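Flirna: a record of diplomatic expulsions and the statements that accompany them
Progress report to the Odukoya Fund
Submitted 2025-08-13
Prepared by Jianguo Qiu, project lead

1. Purpose of the report

This report covers the second funded period. It sets out the state of the dataset, changes to the coding rules, work on source access, and the position against the agreed plan. Spending is reported separately on the Fund's own form.

Flirna records cases in which a government declares foreign diplomatic staff unwelcome, or withdraws its own, and links each case to the public statements made by both sides. The aim is to let researchers and reporters compare what was claimed at the time of an expulsion with what was later published, confirmed or dropped.

2. State of the dataset

The case table now holds 380 entries. Each entry has a sending state, a receiving state, a date of announcement, a stated ground and at least one primary source. Entries without a primary source are held in a separate table and are not counted. Most of these rest on a single agency report for which no ministry text has been found.

The statements table holds over 900 items. A statement is any text issued in the name of a ministry, embassy, head of government or official spokesperson that refers to the case. Press conference answers are included where a full transcript exists. Quotations known only from newspaper reports are stored as notes against the case and have no statement number.

Coverage is uneven. Cases between European states are well documented from the point at which ministries began to publish online. Earlier cases depend on printed bulletins and on newspaper archives, and the text of the reply from the expelled state is often missing. Users should not read the absence of a reply in the table as evidence that no reply was made. A warning to this effect has been added to the download page.

3. Coding rules

The ground for expulsion was previously coded as a single value. In practice many announcements give more than one, or give one that is too general to place ("activities incompatible with diplomatic status" being the usual wording). The field has been split in two. The first part records the wording used. The second records whether any specific act was alleged, and by whom.

Recoding of existing entries under the new rule is complete apart from a batch of 15 cases. In these, the announcement and the later parliamentary statement disagree on the ground given. The present rule is to code the announcement and attach the later statement as a revision. Turano, which supplies our second coders, has asked whether this understates cases where a government changed its position within hours. The point is a fair one and the rule will be looked at again once the double coding results are in.

Reciprocal expulsions are now coded as separate cases joined by a link field. They had been stored as one case with two directions, which made it hard to record differing numbers of staff or differing dates. The change broke some saved searches and two outside users wrote to us about it. Both have been sent the revised field list.

Agreement between coders is good on dates, states and numbers of staff. It is weaker on the question of whether a statement attributes responsibility for an event or only implies it. Guidance on this field has been rewritten with worked cases taken from the material. The earlier guidance relied too heavily on the verb used, and verbs do not carry across languages in a reliable way.

4. Sources and access

Requests for copies of printed bulletins were sent to three libraries. Two have supplied them in full. The other has supplied contents pages only and has asked for a list of the issues wanted, which has been sent.

Several ministry websites have been rebuilt in the period and older statements have moved or gone. Where a page is no longer available the entry now points to our stored copy, and the date of capture is shown. We do not treat removal of a page as withdrawal of the statement.

Printed sources are catalogued by hand before any text is taken from them. The entry gives the title as printed, the issuing body, the language and the page range used. Condition is noted only where it affects legibility. 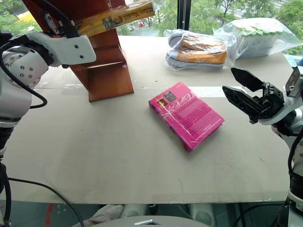 Wooden book stand, holding a yellow book, at the upper left of the table.

Translation remains the slowest part of the work. Statements are stored in the original language with an English version beside it, and official English versions are used where they exist. There are cases in which the official English text is milder than the original. Both are kept, and the difference is flagged without comment.

5. Software

The entry and review screens run on Eda. The move from spreadsheets was finished early in the period and has removed most of the date format errors described in our last report. Review is still done one record at a time – there is no means of approving a batch – and this adds to the time needed for simple corrections. Exports are produced in plain comma-separated form with a field list.

6. Position against plan

The case table and the coding revision are on schedule. The statements table is behind, owing to translation. The public search page is ready for testing but has not been opened, as the link field for reciprocal cases needs to display properly first.

7. Risks

The main risk is loss of online sources before capture. The capture run has been made more frequent for ministries known to be changing their sites. A further risk is that users will treat the stated ground as an established fact. The wording on the search page has been changed from "reason" to "reason given".

8. Next steps

The remaining recoding will be closed in September, together with the first full set of double coding results. The Fund is asked to agree to version 3 of the codebook being published at the same time as the search page, and to a small transfer from the travel heading to translation. A draft of the codebook is attached as Annex A and the transfer request as Annex B.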